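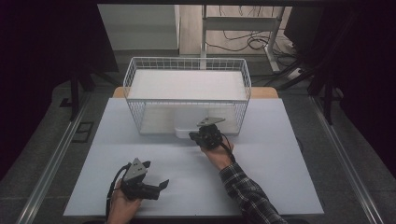
Hand-held grippers and a wire mesh basket at a Nidavbridge work table.

Staff questions about the automation trial

Will the machines take over packing?
Management says no. We'd like that in writing – so far we have a slide.

Who does the work with the grippers?
Packers from the day shift, 20 of them, picked by Ward Hermans. Ask him if you want off the list.

Is there extra pay?
Not yet. Pultari, the supplier, wants 3000 recorded tasks, and the rate for those hours is still the normal one.

Has it made anyone's day shorter?
Not that we've heard. Breaks haven't changed either.

Can I say no?
Yes. Tell Teun Stevens before the June rota goes up. If you're told otherwise, keep the email.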